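Convocatoria de participantes: sesiones de manipulación de cubos y objetos de sobremesa

Referencia: 721
Centro: Steltent, edificio Wallgate, planta baja
Responsable de la convocatoria: Bianca Anghel
Fecha de publicación: domingo, 3 de febrero de 2019

Objeto de la convocatoria

Steltent busca personas adultas para un estudio sobre la manera en que se cogen, giran y depositan objetos pequeños encima de una mesa. El estudio forma parte del proyecto Skoritz y se ocupa de tres cuestiones: el orden en que se aborda una tarea de colocación, los cambios de agarre durante el giro de un objeto y la precisión con la que este se devuelve a una posición marcada.

No se mide la velocidad de resolución del cubo ni se pide resolverlo completo. Quien sepa hacerlo puede presentarse igualmente, indicándolo en el formulario, y quedará asignado al grupo con experiencia.

Puesto de trabajo

Las tareas se realizan sobre un tablero blanco mate, sin mantel ni dibujo. En la zona central se coloca una bandeja redonda oscura, de reborde ligeramente elevado, que sirve de punto de partida y de llegada. Salvo indicación en contra, el cubo de Rubik se entrega ya mezclado y apoyado en la bandeja, con una esquina orientada hacia el participante. La orientación inicial se anota en la hoja de sesión y no debe modificarse antes del aviso.

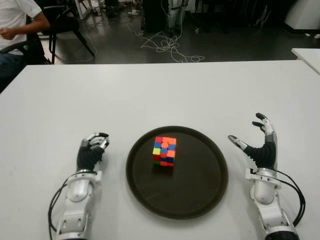

Tareas

Cada sesión consta de 6 bloques. El orden de los cuatro primeros se sortea.

1. Levantar el cubo de la bandeja con una mano y volver a dejarlo en la misma orientación.
2. Levantarlo con una mano, pasarlo a la otra y depositarlo con la cara superior cambiada.
3. Ejecutar una secuencia corta de giros, leída en voz alta por el personal de sala.
4. Llevar a la cara superior el color indicado en la tarjeta, sin girar ninguna capa.
5. Repetir el bloque 1 con objetos distintos del cubo: una caja pequeña, un vaso y una pieza cilíndrica.
6. Recoger el puesto: objetos a su caja, bandeja al centro, tablero despejado.

Entre bloques hay una pausa. El participante puede pedir otra en cualquier momento - no se descuenta de la compensación.

Requisitos

- Tener 18 años cumplidos.
- Agudeza visual normal o corregida con gafas o lentillas. La discriminación de colores se comprueba al inicio con láminas.
- Ausencia de lesión reciente en manos, muñecas o antebrazos.
- Comprensión suficiente del español hablado para seguir instrucciones breves.
- Disponibilidad para dos sesiones en días distintos.

Se admiten personas diestras, zurdas y ambidiestras. El cupo de personas zurdas está menos cubierto y tendrá prioridad en la asignación de turnos.

Condiciones

Duración: 85 minutos por sesión, pausas incluidas.
Compensación: tarjeta de compra, entregada al terminar la segunda sesión. Si se completa solo la primera, se abona la mitad.
Desplazamiento: no se reembolsa. Hay aparcamiento de bicicletas en el patio de la calle Chauvin.
Vestimenta: manga corta o manga que pueda recogerse por encima del codo. Anillos, pulseras y relojes se dejan en la taquilla.
Uñas: sin extensiones postizas, que alteran el contacto con las caras del cubo.

Datos y consentimiento

Antes de la primera tarea se firma un consentimiento informado, del que se entrega copia. Las hojas de sesión llevan un código y no incluyen el nombre. La correspondencia entre código y persona se guarda por separado y se destruye al cierre del estudio, previsto para septiembre. Se puede abandonar la participación sin justificarlo, antes o durante la sesión, y solicitar la eliminación de los datos mientras exista dicha correspondencia.

Cómo inscribirse

El formulario está disponible en la recepción de Wallgate y en el despacho 254, en horario de mañana. Deben rellenarse todos los campos, en particular mano dominante, experiencia con cubos (ninguna, ocasional, habitual) y franjas disponibles. Los formularios sin franja horaria no se tramitan.

La asignación se comunica por correo electrónico. Una vez confirmada la cita, los cambios se piden con dos días de antelación. El retraso superior a un cuarto de hora obliga a reprogramar, dado que los turnos son consecutivos y el puesto es único.

Las consultas sobre las tareas y los criterios de exclusión se dirigen a Ajith Nair; las relativas a turnos y compensación, a Bianca Anghel. Ambos atienden en el despacho 254.

La inscripción permanece abierta hasta cubrir todos los turnos. Las solicitudes posteriores pasan a lista de reserva por orden de entrada.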